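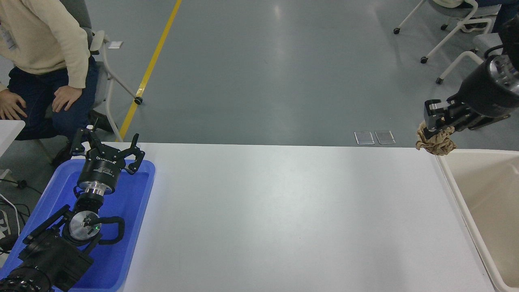

Hindberg Sorting Table and Tray Set
Item 3508

The Hindberg set is a plain rectangular work table supplied with two open plastic containers for sorting light dry materials such as scrap paper, packing fill, offcuts and small cartons. It is intended for packing rooms, mail rooms and light assembly areas where mixed waste has to be separated at the bench.

Table
The top is white, flat and without a raised lip. Containers can be placed at either end or slid along the long edge. Edges are sealed on all four sides. Feet adjust individually to take up unevenness in concrete floors. The top is reversible; both faces have the same finish.

Top length: 2000 mm
Top width: 1000 mm
Load, evenly spread: up to 172 kg
Finish: white, wipe-clean
Assembly: two people, hex key supplied

Containers
One blue tray and one beige bin are included. The bin has a raised rim, which serves as a grip when it is carried and holds the edge of a liner if one is fitted. The pale interior makes leftover scraps easy to see when the bin is emptied. The usual arrangement is unsorted material in the tray at one end and paper in the bin at the other, with the center of the table kept clear. Tray and bin are also sold separately. Other colors are available to order in full cartons only.

Use
Crumpled paper takes up far more volume than flat sheet. For brown packing paper, empty the bin when the contents reach the rim. Do not press the contents down by leaning on the bin, as this can bow the side walls. Paper contaminated with oil or solvent must not be left in either container.

Under bright overhead lighting the white top will show some glare. A matte gray top (Rankin finish) can be specified at the time of order. It cannot be retrofitted, as the fixing pattern is different.

Where floor lines mark a walkway, set the table so that containers do not overhang the line. Allow space behind the long edge for a chair on casters if the work is done seated.

Cleaning
Wipe the top with a damp cloth and mild detergent. Tray and bin may be rinsed in warm water up to normal hand-washing temperature. Do not use abrasive pads or acetone.

Spares and accessories
Replacement feet, set of four
Blue tray
Beige bin
Liner clips, pair
Astau under-shelf, fits between the legs, bolts included

Delivery
The table ships flat in one carton. Containers ship nested in a second carton and may arrive separately. Check both cartons for damage before signing.

Orders and drawings: Darlene Chisholm, Manton sales office
Technical questions: Jaxon Morin, Manton product support

Please quote the item number on all correspondence.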